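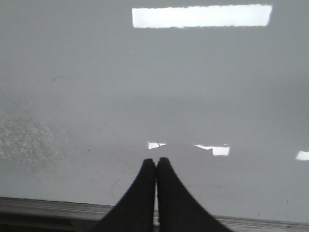 4.2 Choosing between the wrist camera and the fixed camera

The question we had put off the longest was which of the two cameras the controller ought to trust while the arm is coming down to write, and we will spend a little more time on it here than the size of the result may seem to deserve. Both cameras had been calibrated with the same printed target, and both fed the same Zestum controller, so that anything we changed between runs could be kept to a single line of settings. The wrist camera has the great comfort of travelling with the fingers. With the two black fingers closed, their tips make a small peak at the bottom of its view, and the distance from that peak to any point further up can be read off quite directly. What it gives with one hand it takes away with the other, though, for a glossy surface comes back to it full of lights: a long white bar far off, and smaller bright patches lying just beyond the fingertips, in exactly the part of the view where the controller looks for fresh ink. An edge detector is very fond of such patches. Ours would happily take the slanted lower edge of one for the beginning of a stroke, and then hold on to it with great loyalty while the arm moved on.

We tried the obvious remedies first. Lowering the exposure dulled the patches but also thinned the ink, so that the lighter parts of a stroke dropped out and one letter was read as two. A fixed mask over the brightest region worked nicely until the wrist turned, at which point the reflections slid out from under it. In the end we kept a moving mask, worked out afresh for every view from the pose of the arm, and accepted that it would be blind to a little ink now and then. The Sepúlveda gripper was left as it came, with its own fingers, and we made no attempt to compare it with the older Wollinari model on this task (the two are set against each other in Section 5, where the difference matters more).

The fixed camera has troubles of a gentler sort. Its reflections stay where they are for as long as the lights and the board do, and so a mask drawn at the start of a session can be kept to the end of it. The drawback is that glare which stays put will sit on top of any ink that happens to be placed there. Figure 3 is a fair case of this. The stroke could be a lowercase "q" or a "9", and the glare overlaps it, yet the long tail runs down well below the loop and can be followed to the small hook at its end. Our reader program needs both the loop and the tail before it will offer an answer, and where the ink is thin and wavering it is apt to ask for a second look.
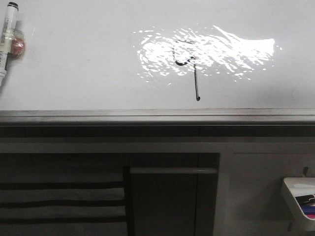 Figure 3. Fixed-camera view of the whiteboard: a single black marker stroke overlapping the patch of glare, with the empty ledge below.

For the comparison itself we ran 120 strokes under each camera, using the same list of shapes in the same order, and we called a stroke well placed if its starting point fell within 2 mm of the point requested. Carmela Echevarría prepared the list and scored every stroke by hand, without being told which camera had been in charge. Under the wrist camera, 19 strokes missed the mark, most of them in the upper rows, where the arm has to reach and the wrist tips back towards the lights. Under the fixed camera 50 missed, which surprised us rather, as we had grown used to thinking of it as the steadier of the two. Looking through the misses one at a time, we found that the error was nearly always the same in size and direction within a session — a small shift in calibration, in other words, which the wrist camera hardly notices because it measures from its own fingers.

We therefore settled on using both. The fixed camera reads the finished stroke, and the wrist camera guides the descent, with the moving mask switched on throughout. The hand-over between them takes place while the arm is still clear of the board, and its timing is described in Section 4.3. All the runs reported above were made in our Sadville laboratory under ordinary ceiling lights, and we have not repeated them with a matt board, on which we would expect the wrist camera to do better still.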